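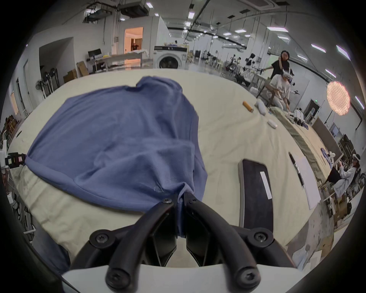 26th October – Evaluation of the Vasitz hand-held gripper kit, garment trials.

Work today was limited to T-shirts on the padded table. The operator pinches the hem between the two fingers, draws it into a narrow fold and carries it across. Session total: 162 grasps, 58 of them repeated after the hem slipped. Knit hems remain harder than the towels tried in June.

G. Esposito asks that the finger screws be checked before each session. The supplier's quotation of $2,547 per kit excludes spare fingers – B. Pennington to request a revised figure. Purchase decision deferred until the fleece trials are complete.

Sturkbridge Textile Handling Laboratory | Contact | Back to top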